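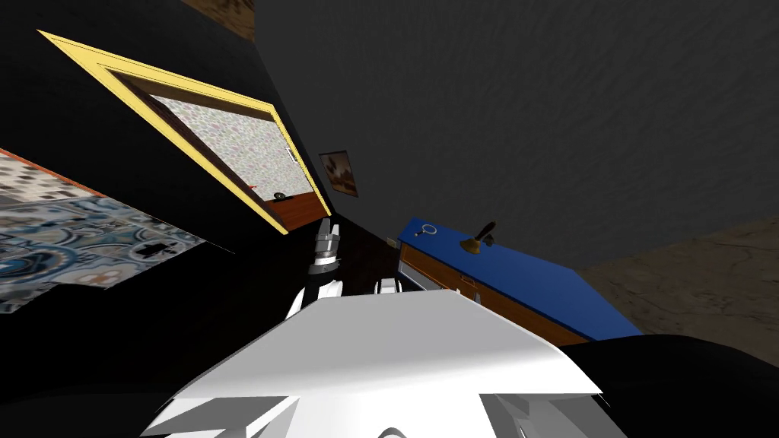
Stale seedbed

A stale seedbed is a field or garden bed that is prepared for planting some time before the crop goes in, so that the first flush of weeds can sprout and be killed ahead of seeding. The method is used in vegetable growing, in sugar beets and onions, and in some organic grain systems. It is closely related to the false seedbed, and the two terms are often mixed up.

Background

Most weed seeds that sprout in a given season lie in the top two inches of soil. Tillage brings buried seeds near the surface and exposes them to light, which sets off germination in many small-seeded species. If the soil is then left alone, few new seeds are brought up, and the supply near the surface shrinks with each flush that is killed.

Method

The bed is worked to its final shape and firmed with a roller. In dry conditions it may be irrigated, as seeds need close contact with moist soil to sprout. The grower then waits, commonly for 14 days in warm weather and longer in a cold spring. Once the seedlings are up, they are killed with as little soil movement as possible. The crop is planted soon afterward, often with a narrow opener that leaves the ground between the rows unbroken.

Ways of killing the flush

Flame weeding works best on broadleaf seedlings with no more than two true leaves. Grasses often survive it – their growing point sits below the surface – and may need a second pass. Contact herbicides are used on conventional farms. Shallow hoeing is also common, but stirring the soil can start a new flush. In a false seedbed, shallow cultivation is the standard treatment and may be repeated several times before planting.

Tarping

On small farms the bed may be covered with black plastic or a woven tarp. Seeds sprout under the cover and die for lack of light. Covers are usually left on for three to six weeks and must be weighted well at the edges.

Limits

The main cost is time. Where the season is short, a delay in planting can lower yield by more than the weeds would have. Heavy rain during the waiting period may crust the surface or keep equipment out of the field. The method does little against perennials such as quackgrass and Canada thistle, which grow back from underground parts, and it has less effect on weeds that emerge late, such as purslane in a spring-planted crop.

On the Davgate plots, grower Theda Wendt compared waiting periods in carrots over 16 beds. Her notes put hand weeding at 57 hours on the beds planted at once and recorded the lowest labor on beds flamed just before the carrots came up. The trial ran for one season, on sandy loam only.

See also

False seedbed
Flame weeding
Soil seed bank
Cover crop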